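Unit 2: Sorting and folding printed cotton
Course notes, Lâm Nghiêm

Before folding, separate the pieces. A T-shirt and a printed cloth in one pile should be taken apart by hand, slowly, and each one put on its own place on the table. Look for the collar first. If you find the collar, the rest of the shirt is easy to understand.
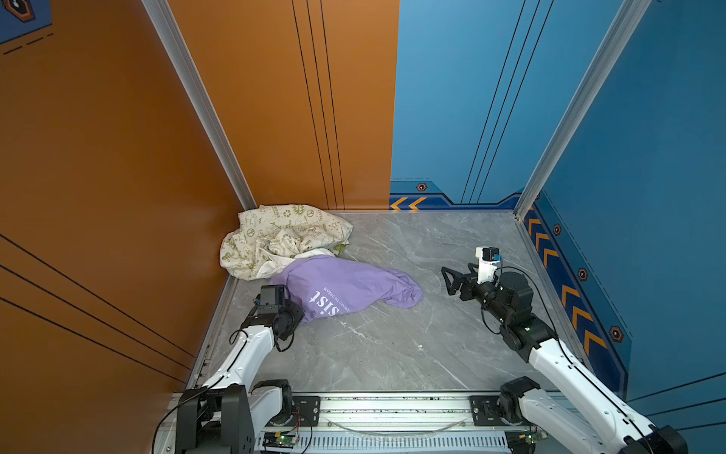

When the collar is found, turn the shirt so the lettering is down. Smooth from the center to the sleeves, then fold both sides in, and after that fold the bottom up **two times**. Large letters should not get a sharp fold across them; move the fold line a little if necessary.

A cloth without sleeves is folded in half, and again in half. Wrinkled cotton must be pulled flat at the corners before the first fold.

Homework: fold one shirt and one cloth, and write down which step was difficult for you. Bring the Provberg worksheet, page 43.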